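How to Enlarge a Drawing with a Grid

My grandmother enlarged all of her embroidery patterns this way at the kitchen table, and I still reach for her method whenever I have a little sketch that wants to be a big one. You don't need to be good at drawing! You need a ruler, a sharp pencil, an eraser you like, and a quiet evening with something warm to drink.

Start with a photocopy or a tracing of your sketch, and put the original away somewhere safe. Draw a light box around the part you want to keep, then mark it off into even squares. For a simple leaf or a bird I make mine half an inch. Faces and lettering do better with smaller ones.

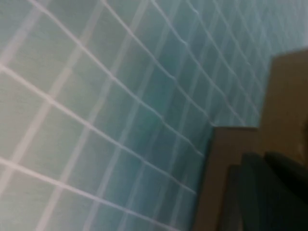 Your big paper gets the same number of squares as the small one, only larger. If you want the drawing to come out 2 times the size, half-inch squares become one-inch squares, and so on up. Tape the paper down flat and sit (or stand, my knees permitting) so you're looking straight down at it. From a slant, even a perfectly regular grid starts to lean, the way these pale blue-green squares turn into parallelograms between their white lines, and if you draw what you see from over there your bird will lean right along with them. I once did a whole rooster that way and he looked like he was walking into a stiff wind.

Now letter the columns across the top and number the rows down the side, on both sheets. Pick one square with something easy in it and look only at that one. Where does the line come in? Halfway up the left side? Near the corner? Make a tiny dot on the big sheet at the same spot, make another where the line goes out, and join them up with the same sort of curve. Then move to the neighbor. Skip the blank ones, of course, and don't press hard. 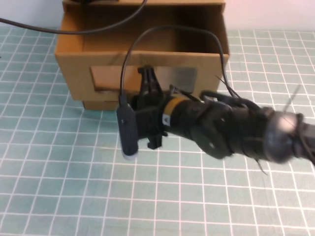 Nikola Vidmar wrote in to say that she gets a smoother line by putting in all the dots first, across the whole sheet, and only then picking up the pencil to join them. She also goes over the finished outline in ink and lets it sit overnight before she erases the grid, having smeared a very nice pear by being in a hurry.

I tried it her way on a spray of ivy and liked it very much for the long stems, though I still do leaves one square at a time. When your outline is done, prop it across the room and have a look before you erase anything. Fix whatever bothers you, and then rub out the grid with small, gentle strokes, holding the paper steady with your other hand.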